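Budgéter un poste de manipulation à deux bras

Étape 1 – Fixer la tâche avant le matériel

Rédiger la tâche en une phrase, avec l'objet, la surface et le geste attendu. Pour un couvert, la prise retenue détermine la course de la pince et donc son prix. Walid Azar, qui tient le tableur chez Geagea, ouvre une ligne par objet à saisir.

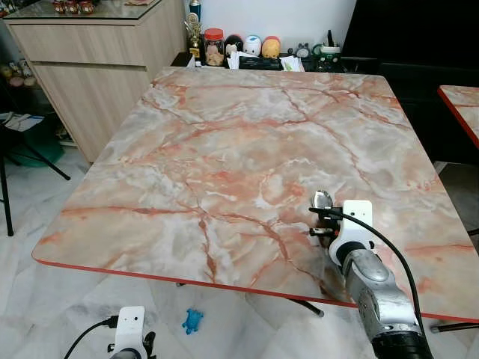
Faut-il acheter les deux bras en même temps ?
Le second bras peut attendre si la tâche se fait d'une seule main, à condition de réserver dès le départ l'alimentation et la place du support.

Étape 2 – Chiffrer les postes

Séparer le bras, la pince, la vision et le câblage. Le devis Orker du mois d'août donnait 2340 euros pour la pince et son support, hors câbles. Ajouter 19 % pour les pièces d'usure et le transport. Le devis Seda regroupait tout sur une ligne : demander le détail avant de comparer.

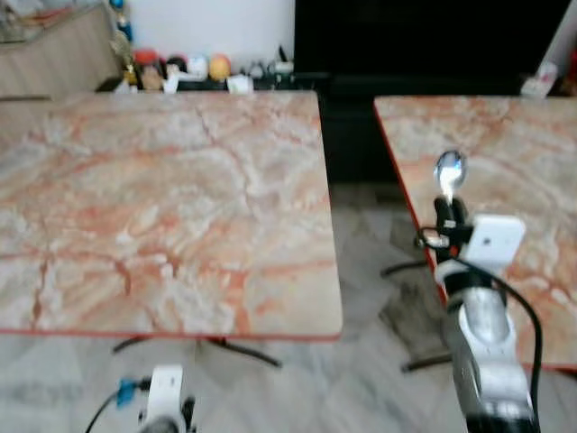

Cuillère tenue à la verticale, près du plateau de la seconde table.

Étape 3 – Relever l'implantation

Mesurer la hauteur des plateaux, l'écart entre les tables et le passage au sol. Reporter ces cotes sur le plan avant de commander les câbles. Les longueurs standard sont souvent trop courtes dès que le bras travaille en extension. Prévoir une boucle de mou au poignet.
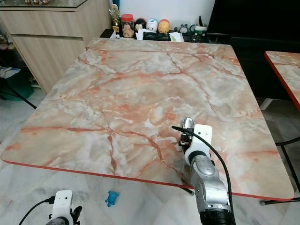
La longueur retenue se note dans la colonne « câblage » du tableur, avec deux jeux de rechange. Samer Matar conseille de garder 3 semaines entre la livraison et la première séance du projet Lumemley – le réglage des pinces en consomme la plus grande part.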